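Equipment planning for two-armed cells: speaker notes
Iltbridge site session, February 2025
Speaker: Josefina Riquelme

Slide 1. Title

Introduce self. Planning and purchasing for the Iltbridge and Elten sites. Session is 30 minutes including questions, so hold questions on individual suppliers until the end. Copies of the budget sheet are with Wayne Wong.

Slide 2. Scope

The talk covers what to buy, in what order, and what tends to be left out of the first request. It does not cover software licences. Those come out of a separate budget and Faizal Kusuma is presenting them after the break.

Slide 3. What the original request looked like

Last year's request from Elten had 4 lines: robot, grippers, table, installation. The robot took up most of the page and nearly all of the discussion. By August the site had raised 12 further purchase orders, none of them large. Most were for cables, brackets, mounting plates and spare fingers.

The total was within what the finance office would have approved at the start. The cost was in time. Each order went through the same approval route as the robot itself, and the cell stood idle for part of that period.

Pause here. Ask who has had an order returned for want of a cost code.

Slide 4. Budget by station

The recommendation is to budget for the whole station. A station is everything needed to do one task on one table: arms, hands, wrist cameras, cabling, work surface, the objects being handled, and the floor area.

Floor area is charged internally at both sites. Mark it out before the order goes in. Rami Shboul found at Vostthorpe that the drawing allowed for the table and the robot, with no space for a person to walk behind it with a trolley. 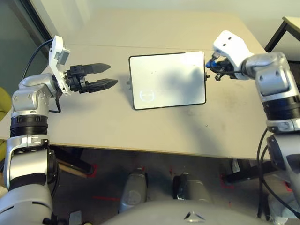
Slide 5. Grippers

Decide early whether both arms need the same gripper. Matching pairs make spares simpler: one set of fingers on the shelf covers either side. Different grippers allow a wider range of tasks but need two sets of spares, two calibration routines and usually two suppliers.

For flat, thin items lying on a hard surface, finger shape matters more than grip force. Ask for sample fingers before committing. Siregar will lend a set for a fortnight against a deposit. Put the deposit in the budget even though it comes back, as it falls in one quarter and returns in the next.

Fingers are consumables. Put them on the consumables line and not under capital, or replacements will need a capital request every time.

Slide 6. Cameras and cables

Wrist cameras are cheap compared with the arm. The bracket, the cable and the fitting time are the real cost. A cable along a moving arm needs enough slack for full travel and must not catch on the table edge. Order it longer than the drawing suggests. Keep one complete spare for each arm.

Natalia Cuautle keeps the failure log for Elten. Of the stoppages recorded there, 58 per cent were traced to a cable or a connector. Spares for that category took up a very small part of the budget. Show the chart, then move on. The log covers one site and one layout, and it should not be quoted as a general rate.

Slide 7. Tables and lighting

Tables are usually bought last, from whatever furniture contract is in place. Check three things: height against the reach of the arms, stiffness under load, and surface finish. A plain matt top is preferred. Where a top is made up of more than one panel, check that the joint is level across its full length.

Lighting should be on the request as its own line. Arms working over a table cast shadows on it, and a pale, flat object will show them clearly. If the cameras are used for locating parts, test with the arms in their working position. A test with the arms parked tells you very little.

Slide 8. Order of purchase

First, floor area and power. Second, table and lighting. Third, arms and grippers together, on one order if the supplier allows it. Fourth, cameras, cables and spares, raised on the same day as the third so that they share an approval.

Test objects can be bought at any time. Buy duplicates. Products get changed without notice, and a replacement with a slightly different edge or weight may mean repeating the trials.

Slide 9. Contingency

Current guidance allows contingency on the capital lines only. We have asked for it to cover consumables as well – no answer yet. Until there is one, enter spares at full quantity in the first request.

Slide 10. Questions

Likely questions: leasing (refer to Wayne), second-hand arms (possible, check that spare parts are still supplied), sharing one station between Elten and Vostthorpe (costed once, transport and recalibration made it unattractive).

Revised template is on the shared drive under Planning. Requests for the next round go to Josefina.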